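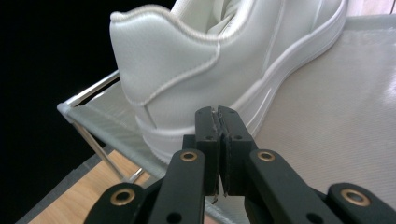

Galthorpe fieldhouse open day, Thursday, notes typed up on the bus home so forgive the mess.

Doors at 4. Line already out to the parking lot. Marilou Lagman (girls varsity coach, second year) took our group through – fast talker, faster walker. Main court first. New floor, maple, still smells of finish. Three practice hoops on each side that crank up into the ceiling. One was stuck halfway and stayed there.

Seats: she said the old gym held so few that the Enville game last February had people standing in the hallway. New bleachers add 146. Doesn't sound like much but the student section finally gets its own end, behind the visitors bench. Enville will love that.

Scoreboard is a Fludex. Horn is LOUD. A toddler in front of me lost it completely.

Weight room downstairs, smaller than I expected. Racks along one wall, then the trainers room with two tables and an ice machine. Rosalía Peñalver runs that side and got the best questions, mostly from parents about ankles. She wants every freshman taped and tested before the first scrimage. Good luck to her.

Asked about money. The bond runs to 2039, so my kid's kids may be paying for it. Gate prices stay put this season, per Lagman. Didn't get that in writing.

Ended with a JV scrimmage, two short halfs, no press allowed. Gajdoš, the tall sophomore, had the only three I saw go in. Hot dogs were gone by then. Concessions is on the wrong side of the lobby if you ask me – line backs right up into the ticket table.

Home opener is Enville again. Going early.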